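The Long Way Around to a Good Loaf

When Keisha Thibodeaux moved to Nulholm, she brought a car full of cookbooks, one cast-iron pan and a jar of sourdough starter buckled into the passenger seat (she swears it got carsick). The town has 955 people in it, one gas station and, until that February, no bakery at all since Strickland's closed its doors. Folks drove 13 miles for a decent rye, and they complained about it the whole way there and back!

She never meant to open a shop. She baked for herself, then for the neighbors on both sides, and then a lady from the post office asked if she might buy a loaf for Sunday company. By spring there were people on the porch at 7 in the morning, visiting with each other over the railing and in no hurry to go home.

The bread itself is plain stuff, flour and water and salt and a good deal of waiting. Her Drimanwood loaf, named for the road she grew up on, rests overnight and comes out dark, nearly too dark, with a crust that gets all over your shirt.

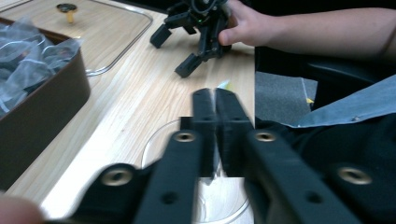

I asked whether she gets tired of the early mornings, and she laughed and cut me another slice. Her grandmother baked every week for a church supper in Basard, she told me, and always sent the heel of the loaf home with whichever child had helped the most. Keisha still saves the heels. They sit in a basket by the register, free to anyone under 10, and the butter is right there beside them.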